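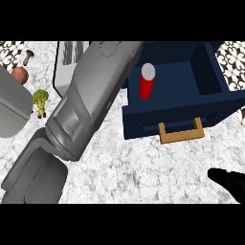
Gronari Kitchen Suite

The Gronari Kitchen Suite is a commercial simulation package for developing and testing robot arms in household kitchen tasks. It is published by Gronari, a software company based in Waltville, and is sold as an annual license to manufacturers, universities and technical colleges. The suite supplies ready-made kitchen interiors, models of food and household goods, two-arm robot models and a set of scored tasks. It does not include any physical equipment.

The product is used mainly in the early stages of robot development, when a control program is likely to fail often and when failures on real hardware would be slow or costly to repeat. It is also used to produce recorded runs from which robot control programs can be trained.

Background

Gronari began as a supplier of digital room models to furniture makers. Its first robotics product was a single kitchen interior with one arm, prepared for a customer that wished to compare drawer handles of different shapes. The interior was later offered to other buyers, and a second arm was added after several of them asked for tasks in which one hand steadies an object while the other moves it.

The present edition was released in September and replaced an earlier version sold under the name Gronari Counter. Licenses for the earlier version remain valid until they expire, but no new interiors are being made for it. Saved tasks from Gronari Counter can be opened in the Kitchen Suite after conversion. Tasks that relied on the old drawer model must be rebuilt by hand.

Contents

The standard license includes 12 kitchen interiors. They differ in floor plan, surface finish, lighting and the placement of storage. One of the interiors has a white marble countertop with gray veining, a navy-blue drawer unit with a wooden U-shaped handle, and a floor of black-and-white patterned tile. Strongly patterned floors and veined counters are included on purpose, as plain backgrounds tend to make object recognition easier than it is in a furnished home.

The object library holds 1478 models. Food items make up the largest group and include whole vegetables such as mushrooms, onions and broccoli, along with cans, jars and boxed goods. Each model has a stated weight, a surface friction value and a simplified outer shape used to calculate contact. Buyers may add their own models in common file formats, although these are not checked by Gronari and are excluded from official scoring.

Robot models are supplied as matched pairs of arms with interchangeable grippers. The arms may be placed on a fixed stand or on a moving base. Joint limits, speeds and gripping force can be changed by the user within set bounds.

Tasks

The suite contains 40 scored tasks in four groups: moving objects, opening and closing storage, sorting, and two-arm handling. A typical task in the first group asks the robot to pick up a named item from among several others on a counter and to set it down in a marked place. Tasks in the second group involve drawers, doors and lids. A drawer may be given a light or a stiff runner, and the setting is not reported to the control program.

Starting positions are varied from run to run. A cylindrical can, for instance, may stand on the countertop in one run and on top of a cabinet in the next. Items may also be placed so that the robot's own arm partly hides them from view, a condition that Gronari lists as a separate difficulty setting.

A run ends when the goal is met, when the time limit is reached, or when an object falls to the floor. The program records the result, the time used and the greatest force applied to any object. Scores are given for each task group, and no single overall score is published.

Viewing and recording

Runs may be watched live or recorded for later study. Viewpoints can be fixed in the room or attached to the robot, and steep downward views of the work surface are available in all interiors. Recorded video may be saved with plain black bands at the top and bottom, which keeps the full width of the view when the material is used by programs that expect a different picture shape.

Joint positions and gripper commands are stored beside the video with matching time marks. The two can be exported together or apart.

Licensing and support

Three forms of license are sold. The teaching license covers one classroom and omits the export of training data. The research license includes all functions but does not allow use in a product on sale. The commercial license has no such limit and is priced according to the number of computers on which the program is installed.

Support is provided in English and Japanese. Sales and training in Japan are handled by Ishida, a distributor that also prepares the Japanese handbook. Customers elsewhere deal directly with the Waltville office. An update to correct faults in the conversion of older files was made available on Wed 4 August, ahead of the full release, to customers in the trial program.

Reception

The suite has been received favorably for the quality of its interiors and the ease with which tasks can be set up. A review issued by Virkard, a testing firm that compares laboratory software, tried 13 of the scored tasks and found the instructions clear and the results consistent when the same run was repeated. It rated the drawer and door models above those of the earlier edition.

The same review noted several weak points. Soft foods are treated as rigid bodies, so that the effects of squeezing or bruising cannot be studied. Liquids are absent – pouring tasks are therefore not possible – and contact between thin objects, such as a board lying flat on a counter and the finger of a gripper, was judged less reliable than contact between thicker ones. Virkard advised buyers to confirm any result involving thin objects on real equipment.

Gronari has stated that soft-body models are under development. No release date has been given.

See also

Robot simulation
Household robot
Two-arm manipulation
Gronari Counter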